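The two-arm cell: what the maintenance sheet leaves out
5 min read

When the Dundero cell was handed over to us in February, it came with a one-page maintenance sheet and a promise that the page was all we'd need. I have been looking after bench equipment long enough to distrust any machine with a one-page maintenance sheet. Several months on, I can report that the page is fine as far as it goes, and it doesn't go very far.

For members who haven't been down to see it, the cell is two light arms working either side of a white table, each with a two-fingered black gripper, and it spends its days on kitchen handling. Lids, buns, plates, a steamer. The Fumarach people who wrote the task software like to talk about it in terms of successful cycles. I'm the one who keeps the fingers straight, so I think of it in terms of pivots.

Pivots first, then. Each finger is made of small links, and each link turns on a little pin. The sheet says to inspect the pins "periodically". After some argument we settled on every 1000 cycles, and I'd go lower if I could get the table time. Flour dust and steam make a paste, and the paste gets into the joint and sets. You won't see it from standing height. Open the fingers all the way with the power off, put a thumb on each tip and push gently sideways. A good finger gives a hair and springs back. A tired one gives and stays there. We had one on the left side that stayed there for most of a week while everybody blamed the vision.

Which brings me to calibration, and to my main complaint. The routine supplied by Bautista takes 9 minutes and finishes with a green tick. I have learned to ignore the tick. It tells you the arm got to where the arm thinks it should be, and says very little about where the fingertips ended up, and the fingertips are the part that has to get round a lid handle. I've bumped a finger slightly out of line on purpose and run the routine again. Green tick. So now we do our own check afterwards: lid flat on the table, gripper brought down slowly over it, and somebody at bench height looking at the gap on each side. It's crude and it has caught more than the tick has.

The lid is a good test piece because it's unforgiving. Glass shows the overhead lights, and the cameras have never been keen on that. We were told the new software had dealt with reflections. It may well have dealt with some of them. I'd still move the lid a hand's width and try again before believing any one good result.
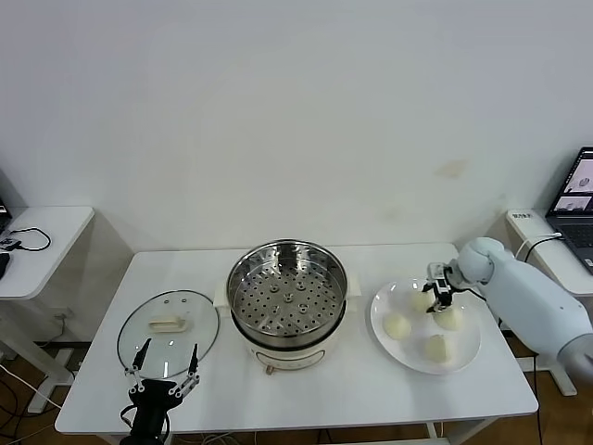 The buns are a different matter, because they forgive too much. A soft bun will let a badly set gripper get away with it. The fingers close a bit crooked, the bun squashes a bit, up it goes, and the log calls it a success. If you only ever set grip force on buns you'll end up with a setting that drops anything firmer. Our routine is to set the force on a block of dense foam first, then go to food and back it off until the bun keeps its shape. The current value on the right gripper is 515 in whatever units the controller uses. The manual doesn't say what they are, and I've asked twice. Write your own number down next to the serial number of the gripper, as the two grippers do not agree with each other and never have.

Cables deserve a paragraph of their own. On this kind of arm the gripper cable runs along the outside of the limb, and the ties holding it are the cheapest part of the whole cell. Too tight and the cable gets pulled every time the wrist turns. Too loose and it finds something to catch on. Run each arm slowly through its full reach with your hand near the stop button and watch the cable the whole way, not the gripper. Anything spare gets coiled and kept clear of the working area. Floor leads get looked at too, particularly if chairs have been moved. I would love to say we've tidied ours properly. We have tidied them several times.

A word on cleaning. Warm damp cloth for the table and the outside of the arms, dry brush for the finger links, and nothing sprayed anywhere near a joint. There's a food-safe grease from Flutidmont that came recommended with the cell, and it's decent stuff, but the recommended amount is far too generous. Extra grease just collects more flour. A dab on a toothpick for each pin will do, and wipe off what squeezes out. If a pin still feels gritty after that, replace the link. We've wasted whole afternoons trying to rescue parts that cost less than lunch.

Then there's the logbook. The controller's counter stood at 1572 cycles at the last service, and I'm fairly sure that figure is short, as it appears to lose whatever it was holding when the power is cut mid-run. I raised it and was told it was being looked into. Until then, please keep the paper log on the clipboard, including the runs you stopped early. Stopped runs are the useful ones. "Stopped, left finger looked odd" is worth a page of green ticks to whoever does the next service.

Would I tell another workshop to get one? Ask me after a full year. The arms themselves have been solid and I have no quarrel with them. What I don't accept is the idea that the thing looks after itself, which was the pitch we got at handover and is still on the front of the brochure. Someone has to get down at bench height with a brush. If you'd like to learn how, the next service is open to members, mornings only, and bring reading glasses if you use them. The pins are very small.

Contact the newsletter desk | © Workshop Members' Newsletter, all rights reserved | Back to top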